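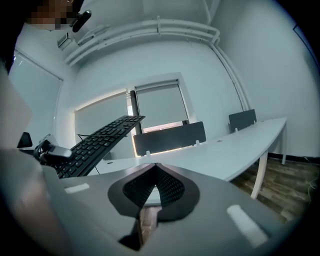

Augustina Sowah

Abro hilo, que llevo toda la tarde con esto y me muero de ganas de contarlo. Por fin tenemos un visor decente para las grabaciones de la pinza de mano, y el problema del reloj está (casi) resuelto.

Contexto rápido para quien llegue nuevo: en Tratach grabamos con pinzas de mano en oficinas normales, con escritorios, teclados y persianas, y con eso entrenamos la política. Yo no toco la política. Yo me peleo con todo lo que hay antes: tiempos, poses, calibración, etiquetas.

El lío era este: la cámara y la IMU iban cada una con su reloj. En un movimiento lento ni te enteras. En cuanto levantas algo deprisa, la pose llega tarde y la trayectoria sale con un rizo rarísimo justo en el agarre.

Bernice Issahaku propuso estimar el desfase correlacionando el giro que mide la IMU con el giro que sale de la imagen. Yo dije que eso iba a ser ruidoso. Pues no: 70 líneas de Python y funciona de maravilla en casi todas las tomas.

En las que falla, falla siempre por lo mismo: la mano apenas gira y no hay señal que correlacionar. Ahora el script lo detecta y marca la toma para revisión. Prefiero mil veces un aviso feo a una pose inventada con mucha seguridad.

Segundo frente: el ojo de pez. La habitación entera se curva hacia los bordes y las esquinas se van a negro. Antes rectificábamos la imagen antes de buscar puntos; ahora buscamos en la imagen original con el modelo de lente metido en el optimizador. ¡Qué diferencia!

También enmascaramos la carcasa gris. Ocupa toda la parte baja de la imagen y se mueve con la cámara, así que el SLAM veía unos puntos estupendos que le decían "no te estás moviendo". La máscara es fija para cada montaje y se dibuja una sola vez, con un café al lado.

Lo que sigue costando son las paredes blancas y lisas. Ahí hay poquísimo a lo que agarrarse. Las tuberías, en cambio, son un regalo: bordes largos, quietos, con buen contraste. Les he cogido cariño de verdad.

Y las ventanas, claro. Una franja de luz por debajo de la persiana y la exposición automática pega un salto. He añadido una curva de brillo en la línea de tiempo y ahora los saltos se ven de un vistazo — antes los buscábamos a ojo, pobres de nosotras.

El visor se llama Tetteh y por ahora es interno. Tiene 2 paneles: imagen a la izquierda, trayectoria y apertura de los dedos a la derecha, todo atado al mismo cursor. Parece una tontería hasta que arrastras y ves el cierre de la pinza coincidir con el contacto.

Anoche reprocesé 900 tomas antiguas con la cadena nueva. Todavía no he mirado todas las marcadas, así que nada de porcentajes triunfales por aquí. El rizo del agarre ha desaparecido en las que he abierto y yo estoy contentísima.

Pendiente: el teclado. Es un objeto grande, negro, con cable, y al detector de objetos le encanta partirlo en dos cuando está inclinado. Si alguien ha peleado con objetos alargados vistos muy de cerca con ojo de pez, que me cuente qué le funcionó, por favor.

Me preguntan por la licencia: queremos abrir el estimador de desfase en septiembre. El visor tardará más, tiene dentro cosas muy nuestras y un módulo de colores que me da bastante vergüenza. Mañana subo la gráfica del antes y el después.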